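시설지원 접수함 > 회의실 > 가구·비품
접수번호 1763
제목: 대회의실 테이블 상판에 둥근 자국이 남고 닦아도 다시 올라옵니다
상태: 종료
분류: 가구 / 상판 오염
접수일: 2023년 4월 18일
위치: 포르코프(Forkov) 건물 대회의실
비품번호: 1175
우선순위: 보통
담당: 시설지원 가구 담당

접수 내용 (신청 부서)

대회의실 큰 테이블 상판에 둥근 자국이 남습니다. 생수병이나 머그를 두었던 자리이고 병 바닥 크기와 비슷합니다. 물티슈로 닦으면 그 자리에서는 없어진 것처럼 보이는데 마르고 나면 같은 모양으로 다시 나타납니다. 정면에서는 잘 안 보이고 의자에 앉아서 낮은 각도로 보면 천장 조명이 비치는 부분에서 뚜렷합니다.

지난주 외부 손님 회의 때 처음 알았습니다. 그 전부터 있었는지는 모릅니다. 청소는 매일 아침 들어오는 것으로 알고 있고, 청소 직후에도 보였습니다.

자국 말고도 손바닥으로 쓸어 보면 약간 끈적한 데가 있습니다. 종이를 올려 두면 모서리가 살짝 붙습니다. 상판을 교체해야 하는지, 닦아서 되는 문제인지 확인 부탁드립니다. 교체라면 이번 분기 예산에 넣어야 해서 먼저 여쭙니다.

시도해 본 것
- 물티슈: 마르면 다시 보임
- 마른 극세사 천: 변화 없음
- 탕비실 주방세제를 물에 타서 닦음: 끈적임은 줄었다가 오후에 원래대로

답변 (시설지원)

접수했습니다. 확인 전까지 아래 사항은 하지 말아 주십시오.
- 알코올, 아세톤, 시너 사용
- 매직블록 등 연마성 스펀지 사용
- 화이트보드용 세정액을 상판에 뿌리는 것

광택이 있는 상판이라 한 군데만 문지르면 그 부분의 광이 죽습니다. 자국은 지울 수 있어도 광이 죽은 것은 되돌릴 방법이 없습니다.

몇 가지 여쭙겠습니다.
자국이 나는 자리가 일정합니까, 아니면 테이블 전체에 흩어져 있습니까. 컵받침은 쓰고 계십니까. 최근에 상판에 테이프나 스티커를 붙인 적이 있습니까. 뜨거운 음료를 바로 올려놓는 일이 있습니까.

답변 (신청 부서)

자리는 한쪽에 몰려 있습니다. 생수와 머그를 주로 두는 쪽입니다. 반대편 끝은 깨끗한 편입니다.
컵받침은 쓰는 사람도 있고 안 쓰는 사람도 있습니다.
테이프와 스티커는 자리 표시용으로 붙였다 떼는 일이 있습니다. 어느 자리에 무엇을 붙였는지 기록은 없습니다.
뜨거운 커피를 머그째 올려놓습니다. 종이컵도 씁니다.

생수병과 노란 손잡이 머그가 있는 쪽.
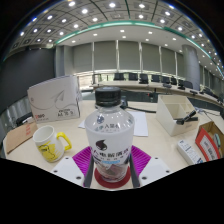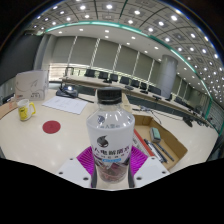
추가로, 상자류는 회의가 없을 때도 테이블에 그대로 두는 편입니다. 청소하시는 분이 물건을 옮기지 않고 빈 곳만 닦으시는 것 같습니다. 물건을 옮겨도 되는지 저희가 따로 말씀드린 적은 없습니다.

답변 (시설지원)

자료 확인했습니다. 오후에 방문하겠습니다. 방문 전까지 테이블을 닦지 말고 그대로 두시면 됩니다.

현장 점검 기록 (시설지원)

방문 시각 14:10. 회의 없음. 블라인드 내리고 천장 조명만 켠 상태에서 확인.

1. 육안
머그와 생수병을 두는 쪽에 둥근 테두리 자국 다수. 겹쳐 있는 것이 많음. 테두리만 뿌옇고 안쪽은 주변과 같음. 상판이 부풀거나 들뜬 곳 없음. 테이블 가장자리 마감 이상 없음.

2. 촉감
끈적임은 자국이 있는 쪽에만 있지 않고 테이블 가운데까지 얇게 퍼져 있음. 신청 부서에서 깨끗하다고 한 반대편 끝도 손등으로 대 보면 약하게 걸림. 사용이 적어서 자국이 안 찍혔을 뿐 표면 상태는 비슷한 것으로 봄.

3. 손톱 시험
눈에 덜 띄는 모서리에서 손톱으로 가볍게 밀어 봄. 왁스처럼 얇게 밀려 나옴. 상판 표면이 벗겨지는 것이 아니라 위에 쌓인 막이 밀리는 것임.

4. 물방울 시험
생수를 조금 떨어뜨리고 십 분 뒤 닦음. 물방울 가장자리를 따라 뿌연 테두리 생김. 신청 내용과 같은 모양. 막을 밀어낸 모서리에서 같은 시험을 했을 때는 테두리 생기지 않음.

5. 열
탕비실에서 뜨거운 물을 담은 컵을 같은 모서리에 올려 봄. 막을 밀어낸 자리에는 변화 없음. 막이 남은 자리에는 둥근 자국 생김.

소견
상판 자체의 손상이 아님. 광택제 또는 세정제 성분이 닦이지 않고 쌓인 것으로 보임. 물기나 열이 닿으면 막이 물러져서 바닥 모양이 찍힘. 물티슈로 닦으면 막 표면만 젖었다가 마르면서 자국이 다시 보이는 것임. 주방세제로 닦았을 때 잠깐 나아진 것도 막의 윗부분만 풀린 것으로 보면 맞음.

청소 용역에 사용 약품을 확인하기로 함.

답변 (신청 부서)

교체가 아니라면 다행입니다. 저희가 닦아도 되는지요? 그리고 보드마카 자국이 몇 군데 있는데 이것도 같은 원인인가요. 마카를 상자에 담아 테이블에 두고 쓰다 보니 뚜껑 열린 채로 구르는 일이 있습니다.

답변 (시설지원)

보드마카 자국은 원인이 다릅니다. 잉크가 막 위에 묻은 것이면 막을 걷어낼 때 같이 떨어지고, 상판까지 내려간 것이면 남습니다. 작업할 때 확인하겠습니다.
직접 닦으시는 것은 조금만 기다려 주십시오. 부분적으로 걷어내면 닦은 데와 안 닦은 데의 경계가 보입니다. 한 번에 전체를 하는 것이 낫습니다.

청소 용역 확인 결과 (시설지원)

용역 업체에 문의하여 회신 받음.
- 대회의실 테이블에 사용하는 제품: 느나지(Nnaji) 가구 광택제, 분무식
- 사용 주기: 매일
- 사용 방법: 상판에 직접 분무 후 마른 천으로 닦음
- 물걸레 작업: 없음

제품 뒷면 표시에는 월 1회 사용, 천에 묻혀 얇게 바를 것, 바르기 전 중성세제로 닦을 것으로 되어 있음. 매일 직접 분무하면서 기존 막을 걷어내는 단계가 없었음. 원인 확정.

같은 방식으로 청소하는 다른 회의실도 점검 대상에 올림. 다른 회의실 테이블은 무광이라 자국이 잘 보이지 않았을 가능성 있음.

작업 계획 (시설지원)

약품: 프롤토틀리(Proltotley) 중성 세정제. 물에 희석.
도구: 극세사 천(젖은 것과 마른 것 구분), 플라스틱 헤라, 미지근한 물, 마스킹 없음.
소요: 2시간. 말리는 시간 포함.
준비: 테이블 위 물건을 전부 내려 주십시오. 머그, 생수, 종이, 상자류, 지우개와 마카 모두 해당합니다. 기기와 케이블은 저희가 옮기겠으니 뽑지 마시고 그대로 두시면 됩니다.
작업 시간에는 회의실 예약을 막아 두었습니다.

답변 (신청 부서)

종이 자료 중에 순서대로 펼쳐 둔 것이 있습니다. 옮기기 전에 저희가 먼저 걷겠습니다. 상자류도 저희가 창가 선반으로 옮기겠습니다. 버리시면 안 됩니다.

작업 기록 (시설지원)

물건 치운 것 확인. 기기는 바닥 매트 위로 옮김. 케이블 연결 유지.

1차
세정제 희석액을 천에 묻혀 상판 전체에 바르고 오 분 둠. 젖은 천으로 닦아냄. 천에 누런 막이 묻어 나옴. 천을 자주 헹궈야 했음. 물은 도중에 갈았음. 마른 뒤 확인하니 가운데는 깨끗하고 머그 자리 쪽은 테두리가 흐리게 남음.

2차
남은 쪽만 하지 않고 전체를 한 번 더 함. 자국이 겹친 곳은 천을 올려 불린 뒤 헤라를 눕혀서 밀었음. 힘 주지 않음. 스티커 접착제가 남은 자리가 한 군데 있어 같은 방법으로 제거. 세제 성분이 남지 않게 맹물로 두 번 닦고 마른 천으로 마무리.

마카 자국
대부분 막과 함께 떨어짐. 테이블 모서리 쪽 짧은 선 하나는 남음. 더 문지르면 광이 상할 수 있어 중단함. 신청 부서에 위치 알림.

확인
물방울 시험 재실시. 머그 자리, 가운데, 반대편 끝에서 모두 테두리 없음. 뜨거운 컵 시험도 자국 없음. 종이를 올렸다 들어 보았을 때 붙지 않음.
광은 작업 전보다 고르게 보임. 낮은 각도에서 보면 가느다란 사용 흠집이 드러남. 막에 가려 있던 것으로, 이번 작업에서 생긴 것 아님. 모서리 시험 자리와도 비교함.

답변 (신청 부서)

확인했습니다. 손으로 만져 보니 확실히 다릅니다. 가는 흠집은 앉아서 보면 보이긴 하는데 쓰는 데 지장은 없습니다.
남은 마카 선은 그냥 두겠습니다.
앞으로 어떻게 관리하면 되는지 적어 주시면 부서에 공유하겠습니다. 컵받침을 꼭 써야 합니까?

답변 (시설지원)

상판에 막이 없는 상태라면 생수병을 바로 올려도 자국이 남지 않습니다. 뜨거운 머그는 받침을 쓰시는 것을 권합니다. 종이컵은 바닥이 젖어 물감이 배는 제품이 있으니 마찬가지입니다.

사용 부서에서 할 일
- 흘린 음료는 그날 물 묻힌 천으로 닦고 마른 천으로 한 번 더
- 자리 표시는 떼기 쉬운 종이 테이프로 하고 퇴실할 때 떼기
- 마카와 지우개는 담아 두는 상자 밖에 두지 않기
- 테이블 위 물건을 퇴근 전에 한쪽으로 모으기

청소 쪽에서 할 일
- 매일: 물걸레 후 마른걸레. 약품 없음
- 주 1회: 중성세제 희석액
- 광택제: 이 테이블에는 사용 중지. 다시 쓰려면 시설지원과 협의

청소하시는 분이 물건을 옮겨도 되는지는 부서에서 정해 주십시오. 옮겨도 되는 것과 안 되는 것을 쪽지에 적어 두시면 전달하겠습니다.

답변 (신청 부서)

종이와 기기는 그대로, 나머지는 옮겨도 되는 것으로 정했습니다. 문 옆에 붙여 두었습니다.

일주일 후 확인 (시설지원)

전화로 확인. 자국 재발 없음, 끈적임 없음. 용역 업체 작업표에서 광택제 항목 삭제 확인.
콜토셀(Coltosel) 본관 소회의실에서도 같은 증상 확인되어 별도 접수로 진행. 이 건의 작업 기록을 참고로 연결함.
비품 1175 이력에 상판 세척 완료, 교체 불필요로 기재. 다음 정기 점검은 7월.

답변 (신청 부서)

예산 신청에서 테이블 교체 항목 뺐습니다. 종료 처리해 주세요.

상태 변경: 처리 중 → 종료
문의: 시설지원 내선 165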